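Table Linen for Short Events: what to put on the table, how to hold it there, how to clear it
Speaker notes, Selvaraj Herath
Hall staff training, Omitz, 2018-06-16

Slides are numbered in the margin of the printed set. Notes in parentheses are for me.

SLIDE 1. Opening

Good morning. I run the linen room at Omitz and I have done that job for eleven years. Before that I waited tables. This talk covers small tables, plain cloths, clamps and crumbs. It does not cover banquet rounds or skirting. Lina Nseir does those in the next session and she will want you to have paid attention to this one.

(Check that the people at the back can hear. The fan is loud in this room.)

If you have the handout, the first page is the stock list and the second page is the clearing routine. You can write on it.

SLIDE 2. What we have in stock

We currently hold 110 cloths in the small size. Most are green, the rest are white or cream. The small size is 52 inches square, hemmed on all four sides. It fits the folding tables and the little square ones from the side room. It does not fit the long tables, and two of them overlapped on a long table looks like two cloths overlapped on a long table. Ask for the long cloth.

The green ones came in October from a supplier called Plandilov. They are a cotton and polyester blend. They wash well at a medium heat and they hold a crease for a long time, which I will get to.

White shows everything except salt and sugar. Dark green shows flour, salt and bread. Bright green is somewhere in between, but it shows yellow crumbs very clearly. Cornbread, corn chips, crumbled cookies, cake. If you know the menu, pick the color with that in mind. Samer Awad keeps the menus in the blue binder by the service door and you are allowed to look at them without asking.

SLIDE 3. Folding and fold lines

We fold in half, in half again, then in half the other way until the cloth is about the size of a dinner plate. Everyone folds the same way so the stack stays square and you can count it by looking at the edges.

Folding leaves lines. When you open the cloth out you get a grid of rectangles. On a dinner table with guests sitting at it for two hours, those lines should be steamed out. On a side table, a coffee station or a demonstration table, faint lines are fine. We do not have the hands to steam everything, and Leen Farah has only one working steamer.

The lines are also useful. The center crease goes on the center of the table. If you line that up first, the drop on both sides comes out even and you don't have to walk around the table pulling at corners.

Things that are not fine at any table:
Sharp creases across the grain, from a cloth that was stuffed in a bag.
Old stains, even pale ones.
A hem that has come down.

Put those in the repair bin. Do not put them back on the shelf for the next person to find.

SLIDE 4. Laying the cloth

(Do this one live with the spare table. Ask Ruba to take the other side.)

Wipe the table first. A crumb under a cloth is a bump on top of the cloth.

Open the cloth on the table, not in the air. Shaking it out over a clean floor puts lint on the floor and over somebody else's table.

Center crease on center of table. Smooth from the middle out toward the edges with flat hands. Do not pull on the hem, it stretches the weave and you get a wave along the edge.

Check the drop at the front. The front is the side people walk past. It should hang straight and clear the floor by a good margin. If there is a power cord anywhere near, look at where the cloth falls and where the cord runs before you leave the table.

SLIDE 5. Clamps

We use small metal clamps. The plastic ones we tried from Skirnow slid off the rounded table edges and two of them cracked the first week. The metal ones stay put. They cost more and they go missing, so please bring them back.

How many? On a table that people only walk past, two at the back corners will do. On a table where people work with their hands, sweep, wipe or push things across, you want more, because every stroke drags the cloth. Put them at the far corners and down the side that gets pulled toward you.

Set the clamp square to the edge. A clamp that sits at an angle pulls a fold into the cloth and the fold catches crumbs. Smooth first, clamp second. If you have to re-smooth, take the clamp off, don't tug against it.

Keep clamps away from where people rest their forearms.

(Pass around the three kinds. Get them back before the break.)

SLIDE 6. Crumbs on a clamped cloth
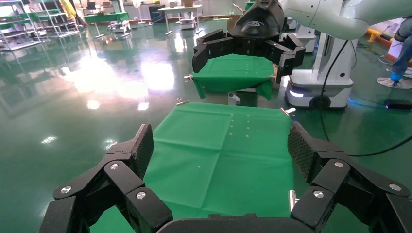 The usual mistake is to brush too early and too wide. People go at a crumb with the side of the hand and send it six inches further on. Then there are two places to clean.

Look at how the crumbs lie before you touch them. If they are in a line, work along the line from one end to the other and let the pile grow as you go. If they are scattered, start with the ones furthest away and bring them in toward the rest. The last few strokes should be short.

Always finish at an edge with no clamp on it. Crumbs collect in the jaws and along the little dent the clamp makes, and picking them out takes longer than the whole sweep did.

Tools, in the order I would reach for them:
Crumb scraper, the curved metal kind. Best on a flat, tight cloth. Hold it low.
Soft brush and small pan. Better where there are fold lines, as the scraper skips over them.
Dry folded napkin. Good enough for a few specks.
Damp cloth. Last choice. Damp turns cake crumbs into paste and paste goes into the weave.

Do not blow on them. I have seen it done in front of guests.

When two tables stand across an aisle from each other, finish one before you cross to the other. If you go back and forth you carry crumbs on your sleeves and on the brush. Empty the pan between tables.

SLIDE 7. Floors

Hard shiny floors show crumbs from one side of the room and hide them from the other, depending on where the lights are. Walk the aisle in both directions before you decide that it is clean. Sweep the floor last, after the cloths are off.

Keep chairs pushed back from the aisle while you are clearing. Rolling chairs especially. They will pick up crumbs in the wheels and print them across the room.

SLIDE 8. Taking the cloth off

Sweep first, even if the cloth is going straight to the wash. Crumbs in the laundry bag attract ants, and we had ants last summer.

Clamps off, into the tin. Fold the four corners to the middle so anything you missed stays inside. Lift, carry it to the bin, and shake it out over the bin. Then it goes in the bag marked green or the bag marked white. Please do not mix them. Szűcs, our laundry, charges for sorting and they are right to.

Write the number of cloths on the tag. The bag count and the shelf count should add up to the stock count, and when they don't I have to go around the building looking in closets.

SLIDE 9. Questions I usually get

Can we use paper? Outdoors, yes, with tape. Indoors it tears under a clamp.

Can we leave cloths on overnight? Only if the room is locked and nothing was eaten on them.

Who do I call if we run short? The linen room, extension 1611. If I am not there, Ruba Sayegh has the key.

(Break. Collect the clamps. Lina needs the round table moved to the front before she starts.)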